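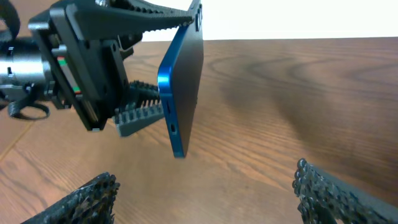
Győző Medve meinte, eine Galerie über Tischplatten und die Dinge, die darauf landen, sei doch eine ziemlich stille Angelegenheit, er könne sich aber an einer guten Maserung auch nicht sattsehen. Genau so geht es mir! Seit März sammle ich auf dieser Seite, was mir an Holztischen und ihren täglichen Gästen gefällt: Handys, Schlüssel, Teetassen, Brotkrümel. Manches davon in Bildern, vieles bloß in Worten.

Das Blau
Ein glänzend blauer Rahmen über warmem Braun – für mich die schönste Farbpaarung, die man in einer Wohnung haben kann. Die Rückseite des Handys ist fast schwarz, und gerade dadurch kommt die Kante so richtig zum Leuchten. Oben links liegt ein Lichtstreifen darauf, den hätte ich am liebsten eingerahmt.

Die Maserung
Dunkle Wirbel, Astknoten, Streifen, und dann rechts dieses große dunkle Muster! Die Linien ziehen schräg nach oben, von links unten nach rechts. Ich habe schon Gesichter darin gesucht, dann eine Landkarte, und bin schließlich bei einem Flussdelta gelandet (meine Schwester sagt: Spiegelei).

Die weiße Wand
Hinter der Tischkante kommt nur noch schlichtes Weiß, mehr braucht so ein Holz auch nicht. Bei mir zu Hause hing an der Stelle lange ein Kalender von Winberg, und ich habe erst nach dem Abhängen gemerkt, wie viel ruhiger die Platte plötzlich aussah.

Noch ein Wort zur Pflege, weil danach so oft gefragt wird. Meinen eigenen Tisch habe ich vor 2 Jahren bei Mészáros gekauft, gebraucht und mit Kratzern, und ich liebe ihn sehr. Geschliffen wurde er mit 60er Papier für die schlimmsten Stellen, danach immer feiner, bis die Hand ganz glatt darübergleitet. Dann Öl von Erkalari, dünn mit dem Lappen aufgetragen, über Nacht stehen lassen und am Morgen trocken nachreiben. Bei den Astknoten nehme ich einen Pinsel, da zieht es herrlich tief ein!

Handys lege ich übrigens am liebsten mit dem Display nach oben hin, auf einen kleinen Filz von Fetcombe. Der Filz ist grau und unscheinbar, aber er rutscht nicht und lässt sich ausklopfen. Krümel unter einem glatten Gehäuse machen auf geöltem Holz feine Kringel, und die sieht man abends im Lampenlicht leider sofort.

Wer selbst eine Platte mit schöner Zeichnung hat, darf mir gern davon schreiben – Nussbaum, Olive, alte Eiche, ganz egal. Als Nächstes kommt die Fensterbank in der Küche dran.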